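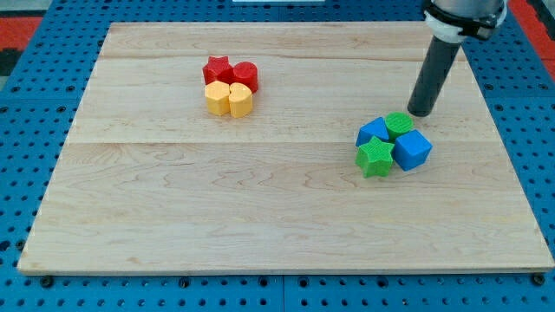

Figure 1. Block-pushing cell: board, eight blocks in two groups, rod tool.

Unit 5: Setting Up and Looking After the Pushing Cell
Course notes, Weidong Hao
Revised 06/06/2020

Read this before your first bench session. It covers the board, the tool and the blocks. The arm controller has its own handout (Unit 4).

1. The board
The wooden board lies flat on the blue perforated table. It is the work surface for every exercise in this unit, and all taught heights are measured from its top face. If the board is moved, the heights and the corner positions have to be taught again.

Before you start, press down on each corner. If a corner rocks, lift the board and clear whatever is under it. Run a hand along the seam as well. A raised seam will catch the edge of a sliding block and turn it, and you will spend an hour looking for the fault in your code. Sand lightly along the grain if needed, then wipe with a dry cloth. Do not use wax or polish.

2. The tool
The tool is a plain rod with a blunt end, held in a white collar at the end of the arm. It has no moving parts. It pushes blocks sideways and does nothing else.

To fit the rod:
Put the arm in hold and wait for the light on the pendant.
Loosen the collar screw one full turn.
Slide the rod in until it stops, then tighten the screw by hand.
Finish with the short key. A quarter turn is enough.
Try to twist the rod. It should not move.

The tip should travel 5 mm above the board. Set this at the center first, then check near all four corners. If one corner differs from the others, go back to section 1 – the board is the usual cause, not the arm.

Rods from Travau and Vallow both fit the collar, but they differ slightly in length. Enter the new tool length after any change of rod, even if the old one looked the same.

3. The blocks
The set has four colors and several shapes. Figure 1 shows a sorting arrangement: red and yellow pieces in one group, blue and green in the other. Shapes are mixed within each group, and the task is scored on color only.

Cylinders and cubes push predictably. Stars do not. The rod can settle between two points and drag the piece around, so approach a star slowly and expect to correct. The heart has a similar problem at its notch.

Check the undersides for grit once a session. Replace any block with a chipped lower edge and write the change in the Mundance log.

4. Routine care
Every session: wipe the board, check the collar screw, check the tip height at the center.
Every 1000 pushes: check the tip height at all corners and inspect the end of the rod for wear.
Every 3000 pushes: take the rod out, clean the inside of the collar, refit and enter the tool length again.
The push count is on the second page of the Fang panel. Do not reset it.

5. Common faults
Rod passes over the block without touching it: tip height too large, or wrong tool length entered.
Rod marks the wood: tip height too small. Stop at once and reset.
Block stops short of its target: dirt under the block or a slipping rod.
Every move is off by the same distance: the board has shifted. Teach the corners again.

Bring your completed check sheet to the October lab. Exercise 31 uses the same setup with the two groups exchanged.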